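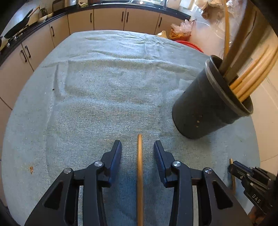

According to Xuelian Song, the first thing the machine changed at Tellholm was lunch. It used to be noon. Now it is whenever the last batch of recordings clears the checker, and some days that means she eats standing up at a quarter past two.

Feb 1, 2026
By Victor Khaemba

Tellholm does kitchen and household work under contract: meal prep, washing up, folding, putting things back where they belong. Last October the company signed on with a small outfit called Grernberg, which wants to sell a pair of mechanical arms that can do some of the same jobs. Before the arms can do anything, somebody has to show them how. So part of the staff now spends its shifts with a black gripper in each hand, picking up sticks off a towel.

The pitch to the workers was that this would be easier than their old jobs. In one sense it is. A wooden stick weighs next to nothing, a terry towel is soft, and you do it at a table with a real kitchen behind you. But easy work done over and over is still work, and I have yet to meet the manager who volunteered for a full week of it.

Jianguo Tian cooked for Tellholm before he moved over. He told me he can pick up a chopstick without a thought, and that with the gripper he thinks about it every single time. The two fingers have to come down on either side, the pads have to meet the wood squarely, and he has to close them at a speed the checker will accept. If he goes too fast, the take is thrown out. If he bumps the stick first, that one usually goes too.

"It's like being told to walk slowly past a dog," he said. "You can do it. You just can't do it and relax."

In his best week he logged 634 accepted takes. The target, set in an office in Trestelness by people he has met once, was 838. When I asked Grernberg where that number came from, I was told it reflected "what a comfortable operator can achieve." I asked which operator. I am still waiting.

Chunhua Du, who schedules the shifts, is more generous about it than I am. She points out that Tellholm has not let anyone go and that the pay for recording is slightly better than the pay for washing up. Her own complaint is about the kitchen. The cooks still need it, the recording crew needs the table, and the two groups have started to plan their days around avoiding each other. People who used to talk while they chopped vegetables now keep their voices down because a take is running. She has asked for a second room. The answer was that real kitchens are the point.

I can see why. An arm that only knows a bare lab bench would be lost the minute it met a frying pan someone left out. What bothers me is how quickly the "real" part became something the workers provide for free. It is their habits being copied, down to the small turn of the wrist Ruoxi Pan makes when a curved strip of bamboo won't sit right in the jaws. She worked that out herself over an afternoon. It's now in the training notes for new people, without her name on it.

Pan shrugged when I brought it up. She said she'd like a raise more than a footnote.

Nobody at Tellholm could tell me what happens when there are enough recordings. The contract runs six months. Grernberg's brochure talks about freeing people for "higher-value tasks," a phrase I have been reading in brochures for most of my career, and it didn't name any. Du thinks there will be another round, with dishes next, then cloth. Tian thinks they will bring in an arm, it will drop things, and he'll be asked to stand beside it and pick them up.

I watched one of the test arms at Grernberg's workshop before I wrote this. It lifted a stick, held it, and set it down in a tray. Then it did the same with a second. On the third it closed on air and carried nothing very carefully across to the tray. The engineer said the model had been trained on only 523 takes of that shape and that more would fix it. Perhaps so. More will have to come from the table at Tellholm, and Song would like to know whether she can have her noon lunch back while she's making them.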